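Dragica Stojanović @dragica_st
Spent my afternoon with the new Kiltex good practice guide for testing household robots in simulation. 50 pages. I have complaints, so this is a thread.

1/ The headline rule: a policy must pass 485 simulated trials before it goes near a real kitchen. Fine. Why 485? I read the appendix twice and there's no reasoning in it. Somebody liked the number.

2/ Next, "trials should be varied." Varied how? Orivness says it complies, and its 2711 runs share one room layout with the start pose nudged a bit. Under the guide as written, that counts. I wouldn't let it count.

3/ Section on camera views is the weakest. It asks that the gripper be visible at the start of each trial. It says nothing about whether the thing you're supposed to grab is visible too. Those are very different tests, and they get averaged into one score.
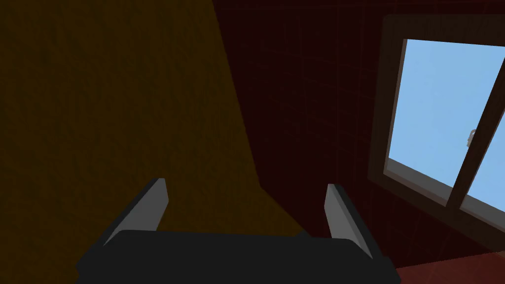 4/ Lejla Petek raised this during the comment period in January and got back "out of scope." A start view is the first input the policy gets. If that's out of scope, what's left in it?

5/ Then the 90 percent pass mark. Ninety percent of what? Failed resets can be thrown out before you count, and you decide what a failed reset is. I've seen teams get very generous with that.

6/ Credit where due: the part on logging is good. Save the seed, save the build, save every run including the ugly ones. Panagiotis Nikolaidis wrote most of it and you can tell he has had to rerun other people's work.

7/ What I'd want instead of a bigger trial count: publish the start views, all of them, next to the results. Report excluded runs on the same line as the score. Have someone outside the team pick the layouts.

8/ Before anyone replies that it's voluntary: Adel already asks suppliers for it in contracts. Voluntary lasted one spring.

9/ Vlachou has a revised draft of the camera section going around. Haven't read it yet. If it still says "gripper visible" and stops there, expect another thread.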